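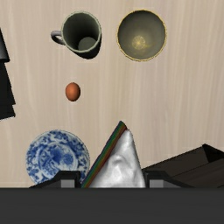
**Striped block task: simulator runs paused after drops over the open drawer**

Mar 18, 2020

The tabletop pick task in the Misley simulator has been failing more often than it should, and we have stopped using its results until the fault is fixed. The task is the one most groups at Jikosance start with: a kitchen table, some dishes, an egg, a shelf, a cabinet, and a block with rainbow stripes that the arm has to pick up and put away in the drawer.

The trouble showed up in the last overnight batch. Out of 2070 runs, 146 were logged as successful when the block was not in the drawer at the end. In most of those the block had ended up under the table surface or inside the cabinet wall. In the rest it was still touching a finger, and the checker had accepted it anyway. The batch summary gave no sign of any of this. It was found when one of the Medeiros team replayed a few runs by eye to pick clips for a talk, and saw a block pass straight through the side of the drawer.

There are two separate faults, and they make each other worse.

The first is in the grip. The block is easy to hold when the fingers close flat on opposite faces. When it is turned so that a corner points down, the fingers meet it at an edge, and the contact solver gets very few points to work with. The arm can still lift it. The grip force then jumps up and down from one step to the next, and if the wrist turns during the carry, the block can slide through a finger pad or shoot out sideways. One release ended with the block past the back wall, still moving when the run timed out.
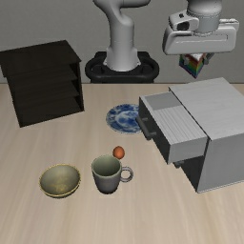
The second fault is in the success check. It tests whether the center of the block is inside a box drawn around the cabinet. That box was drawn for a closed cabinet and then stretched when the open drawer was added, so it takes in the drawer, the space above it, and part of the cabinet body. A block that passes through the box at the right moment counts as placed. The check should also ask whether the fingers are clear and whether the block has stopped moving. It asked for both in the version we ran last September. Those two lines were dropped when the scene files were merged, and the tests did not catch it.

We went back through the older batches as well. The ones run before the merge look fine. Anything run after the merge with the drawer open should be treated as unreliable, including the comparison table that went out with the last newsletter. Please do not quote the numbers in that table. A corrected one will be sent when the reruns are finished.

What this means for the real arm at Skonton: the grip settings tuned in the simulator were due to be copied over this month. That has been put off. A policy trained on these runs has been rewarded for squeezing a corner hard and letting go early, and we don't want to find out what it does with a real mug next to it. The speed limit on the real arm stays at its present low setting, and the rule about keeping hands outside the marked area while the arm is powered has not changed.
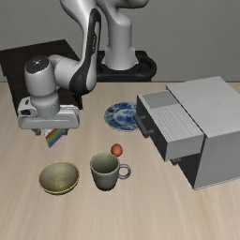
Work on the fix is in two parts. The success check has been rewritten and is in review. It now uses the inside of the drawer only, and the block has to stay there for 40 steps with both fingers clear before the run is passed. The grip problem will take longer. A smaller time step makes the sliding go away in nearly every replay, but it also makes a batch too slow to finish overnight. We are trying the smaller step only while the fingers are in contact. The collision shape for the block is also being redone, as the one in use has a sharp edge that the visible model doesn't need.

If you have your own copy of the scene, please do the following before your next run:

- Pull the latest scene files and check that the drawer box matches the drawer.
- Turn on contact logging. It is off by default and the files are large, so clear some space first.
- Save the full replay for any run that passes in under half the usual time. Most of the false passes were short ones.
- Leave the dishes where they are. Two groups moved the plate and bowl to make room, and their runs can't be compared with anyone else's.

Reports of blocks going through things can be added to the open ticket. Include the seed and the scene version. Screenshots alone are hard to use.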